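Previous section | Contents | Figures | Next section | Back to top

4. Setup and upkeep of the hand-held gripper

4.1 Hardware and workspace

All cloth trials were run with one hand-held gripper, which we call the Prudari unit after the project it was built for. It has two jaws and a dark central body, and it carries two cubes printed with black-and-white fiducial patterns, one on each side. The operator sits at the table and holds the gripper with both arms forward, so that the cubes stay to the left and right of the jaws and neither one is hidden behind the body for long. Figure 3 shows the working position with a cloth clamped in the jaws.

We kept the work area plain. The table is light wood and stands close to a white wall. An earlier layout, with the table in the middle of the room, gave more freedom to the operator but also put people and open doorways behind the cubes, and the tracker lost them more often. We moved the table once and left it there for the rest of the study.

4.2 Daily check

The unit was checked each morning before the first trial and again after the noon break. The operator wiped the faces of both cubes with a dry cloth, looked for lifted corners on the printed patterns, and pushed lightly on each cube to see if it moved. A cube that moved at all was taken off, and its bracket was tightened before it went back on. The jaws were then opened and closed 18 times with nothing between them. We listened for scraping and watched for a jaw that lagged behind the other.

After that came a short tracking test. The operator held the gripper still over the near edge of the table, then turned it slowly left and right. If the distance measured between the two cubes changed by more than 2 mm during the turn, no trials were recorded until the cause had been found. In most cases the cause was a loose bracket. Twice it was a worn pattern with a shiny spot where fingers had rubbed it, and a fresh print fixed the problem.

4.3 Jaw pads

Cloth is hard on the pads. Lint builds up in the grooves, and a pad that holds well on Monday may let a thin cloth slide out a few days later. We first cleaned the pads only when the operator reported slipping, but reports came late and differed from one operator to the next. We then changed to a fixed rule: the pads were brushed out after every 124 grasps and replaced when the grooves could no longer be felt with a fingernail. Replacement pads were cut from Curine sheet stock with a paper template. The adhesive needs a full night to set — a pad fitted in the morning and used the same day crept toward the jaw tip.

Over the whole study the unit made about 305 grasps per set of pads. The left pad wore faster than the right. We think this comes from the way most operators twist the gripper when they lift a bunched cloth, but we did not test it.

4.4 Repairs

The gripper was out of use on two occasions. In the first, a jaw stopped short of full closure. The Grurnton linkage that drives the jaws had taken up a thread from a frayed towel, and the thread had wound itself around the pin. We cut it out, cleaned the pin, and added a thin cover over the opening. Frayed cloths were taken out of the test set from then on.

In the second, the right cube was knocked off when the unit was set down on its side. The bracket had cracked along a screw hole. We printed a thicker one and repeated the full calibration using the Mitsotakis-Vlachou routine, which took most of a Tuesday. Trials from before and after the repair are kept in separate folders and were never pooled. 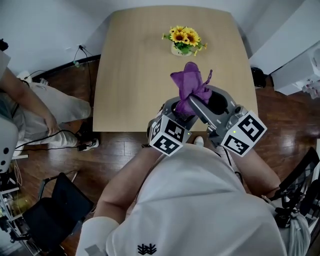 Figure 3. Hand-held gripper in the working position.

Calibration files from both periods use the same format. The offset between each cube and the jaw tips is stored with every trial, so a later change of bracket does not affect older data.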